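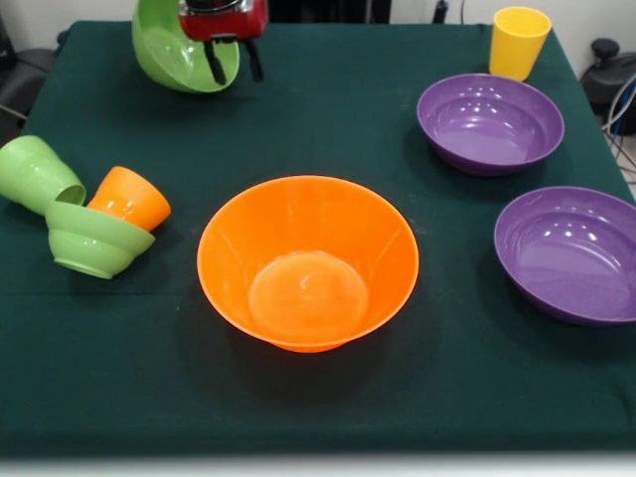 Figure 1. Tabletop sorting cell, side camera. The gripper holds the large green bowl over the back left of the cloth.

Unit 3: Action chunking and re-planning

3.1 Setup

The running case is the bowl-and-cup task from the Cumadden set. The policy (Muli, the small variant) receives the camera view and the joint state, and outputs a chunk of 16 actions. Each action is a change in gripper pose plus an open/close value. The goal is to nest objects of the same kind and color. A color match alone does not count: the orange cup and the orange bowl in Figure 1 are not a pair.

3.2 Open-loop execution

If the full chunk is executed before the next observation is read, the policy is blind for all 16 steps. An object that rolls during that time is grasped at its old position. Cups on their sides are the worst case, as are bowls resting against a neighbor – see the left side of the table in Figure 1, where a small green bowl overlaps the orange cup.

3.3 Receding horizon

Execute only the first k actions, discard the rest, observe again. With k = 3, 13 actions per chunk are thrown away. The cost is more inference calls. A second cost is jitter: consecutive chunks may disagree about which object to go for, and the arm hesitates between them. Zarkari handles this by averaging overlapping predictions, with older ones given less weight. Averaging fails when the predictions are far apart, as the mean of two valid grasps may be a point between two bowls.

3.4 Result

On the class rig, k = 3 with averaging completed 68 percent of trials. Most failures were at release, with the held bowl at a tilt and its rim catching on the target. The Flotex simulator does not reproduce these failures well – its contact model is too stiff for thin plastic.

Exercises

1. Derive the number of inference calls for an episode of T steps as a function of k.
2. Give a case in which averaging two chunks produces a collision although neither chunk does.
3. Propose a rule for choosing k from the spread of sampled chunks. State what it costs to compute.

Reading for next time: the notes on grasp pose error, sections 1 and 2.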